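Home | Guides | Repairs | Forum | About

My bench checklist for opening up an old desktop tower
Print this page | E-mail to a friend

I run this list for every Mavden tower that comes through the Lolari reuse bench, and I scribble comments as I go (sorry in advance!). Copy it, change it, whatever works for you.

BEFORE OPENING
Power cord out, monitor cable out. OK
Hold the power button in for a bit. OK, though I always want to skip it.
Case on its side, open side up, nothing wobbling. OK
Screws in the dish. One missing, so I robbed the spares jar again.
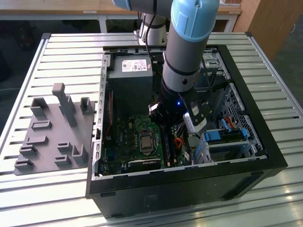 Side panel off, CPU showing in its socket with the retention bracket still on.

INSIDE THE CASE
Power supply label readable? Yes, tons of tiny print. Leave the unit itself closed, always. I don't care how curious you are!
Cables clear of the sharp metal edges? Check the thin ones twice, they love to snag when you lift a part out.
Cooler off? Yes. Keep your fingers away from the bare CPU, and please don't put power to the board like this.
Capacitors: look for bulging tops or crusty stuff. I go over the whole board with a flashlight, and this one passed.
Parts coming out of the drive area: straight up, slowly, no twisting. Drives go in the padded tray and get a tag. Mine was number 322.

BEFORE YOU WALK AWAY
Loose screws on the table? Found one under the case, of course.
Tag number copied to the Urmont sheet? Done.
Tower left open overnight? Cover it with a clean cloth, and put the "do not plug in" card on top.

Still to do: new wrist straps, the old ones are getting stretchy.

70 shares | 14 comments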